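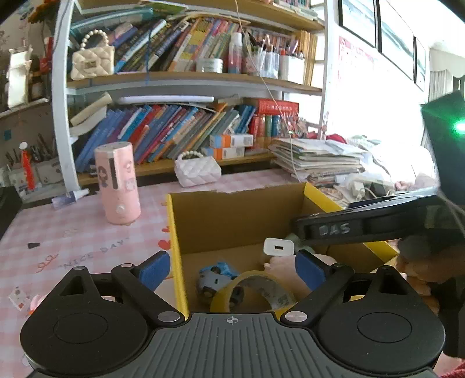 Open box on the table: packing tape, toy car, charger plug and plush toy.

Packers wanted – Pistonley

Mivora packs up bedrooms and home offices for people who are moving. We need part-time packers for October.

You will box books, toys, bags, chargers and desk items, tape and label each box, and keep a written list. Boxes weigh up to 40 pounds. No experience needed – the first shift is paid training.

Hours: 21 per week, daytime.
Pay: $15 an hour, plus $300 at the end of the month if you work every scheduled shift.

You must be 18 or older and able to get to Pistonley on your own.

To apply, send Lacey Bellamy a short note with your phone number and the days you can work.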